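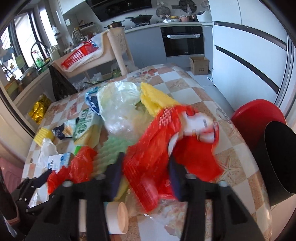

Soft plastics: three bins and a lot of hope

May 14, 2019

Gristedeck has put collection bins for soft plastics outside 3 of its stores and would like us all to feel good about it. I've been dropping my bread bags in since they turned up, and I'm not there yet.

The sign on the Ustik Road bin says the trial has kept 3,000 kilograms out of landfill. Kept it out how? I wrote to the company and was told the bags go to a processor called Gurnus, which turns them into garden edging. Gurnus told me it had received 1,857 kilograms so far and that the balance was "in storage". Whose storage, and for how long, neither of them would say.

Then there's the question of what's allowed. Chip packets are fine, according to the sign. The council flyer says they aren't. Net bags from oranges and onions are listed under "check locally", and I did check locally, and got 2 different answers.

The Manalo neighbourhood group wants the council to help pay for more bins in June. I'd sooner see the receipts first – a weighbridge docket would do. In the meantime, the shops could stop wrapping cucumbers.

If you do use the bins, keep your bags clean and dry, and leave foam out of it. On that much, the sign and the flyer agree.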